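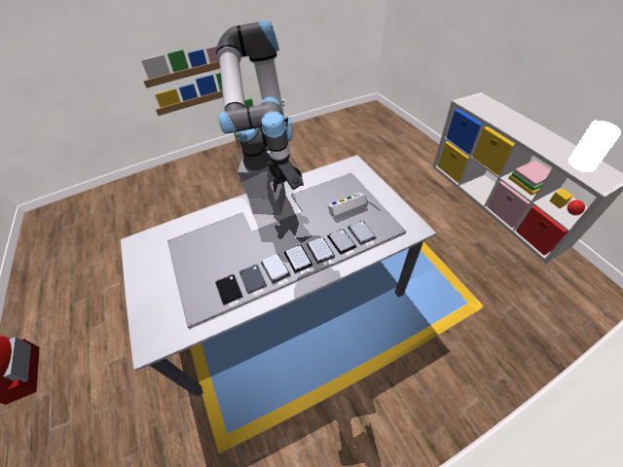
Families and classroom staff at Kamside Early Learning Center are asked to follow the guidance below when preparing modeling dough and paint for children under five.

## Making the dough

- Mix two cups of flour, one cup of salt and two tablespoons of cream of tartar in a heavy saucepan.
- Add two cups of water and one tablespoon of oil. Stir over low heat until the dough pulls away from the sides.
- An adult should knead it first. Children may take over once it has cooled.
- Work food coloring in with gloves on.

Homemade dough contains a great deal of salt and must not be eaten. Keep it away from pets.

## Storing dough and paint

Wrap each color separately and store it in a container with a tight lid. Write the date of mixing on the lid. Dough that smells sour or feels slimy should be thrown out.

Pour only a small amount of paint at a time. Paint left in a shared cup at the end of a session is not returned to the bottle.
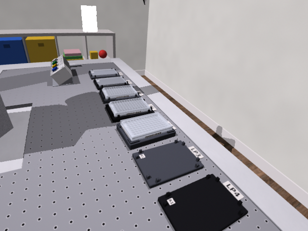 *Microplates in a row on the bench, the farthest two under gray lids.*

## Cleaning up

Let dough dry on carpet before brushing it out. Soak brushes in cool water, wash them with mild soap and lay them flat.

Dried paint on smocks should be scraped off before washing. Questions about ingredients and allergies may be directed to Rungnapa Ratanaporn at the front office.

Revised November 2019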